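The Second Life of the Stindcombe Mill
March 21, 2019

When the last looms at Stindcombe were sold, the town council of Cotincombe expected the building to be demolished within a year. It was not. The mill stood empty for more than two decades, its roof patched by the county when money allowed, while the streets around it lost their shops and then their bus service. Today it holds 24 workshops, a public reading room and a school of applied trades that enrolled 326 students this winter.

The change was gradual and, at several points, in doubt. The first proposal, submitted by the Belkadi Foundation, called for apartments on the upper floors and a covered market below. Engineers found that the timber floors could not carry the new partitions without steel supports, and the cost rose beyond what the foundation was prepared to pay. A second plan, for a hotel, was withdrawn before it reached a public hearing.

The third plan came from within the town. Marthinus Kruger, an architect whose office had surveyed the mill for the county, suggested that the building be left largely as it was and rented in sections to people who needed large rooms and plain walls. Rents would be set low for the first years and reviewed every March. The council approved the plan by a single vote.

"The mill was designed for work, and work was the least expensive thing to put back into it," Kruger said. "Our drawings for the first phase fit on two sheets."

Repairs began on the river side, where damp had entered the brickwork. Masons replaced 2,635 bricks by hand, matching the color to samples taken from the chimney. The tall windows were kept. Their iron frames were stripped and painted in a dark green found under later coats of gray, and the original pulleys were put back so that the upper panes could be opened with a cord.

The first tenants were a bookbinder, a furniture maker and a firm that repairs church organs. Others followed from the surrounding county, among them the instrument shop Timoleo, which moved its entire stock of seasoned spruce to the third floor. Nearly 100 people now work in the building on an ordinary day - fewer than in the mill's best years, but enough to keep a bakery open across the street.

The school occupies the former dye house. Its director, Meriem Ezzat, arrived from a larger college and has kept the course list short: joinery, metalwork, textile repair, drafting and machine operation. Students spend their mornings at the bench and their afternoons on drawing, measurement and bookkeeping.

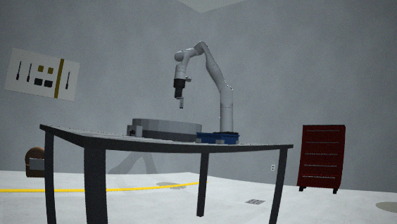
A computer rendering of a robotic arm on a dark-framed table.

Ezzat regards bookkeeping as the most neglected subject in trade education. Every student prepares a full set of accounts before graduating, including an estimate for a job that must then be carried out at the price quoted. Several of the benches in the reading room were made in this way, and the invoices are kept on file for later classes to study.

Questions remain about the east wing, which is still closed. The floor there is sound, but the staircase does not meet current fire rules, and a replacement would require the removal of part of an outside wall. The council has asked for a revised estimate. In the meantime, the ground level is used to store lumber, and swifts continue to nest under the eaves.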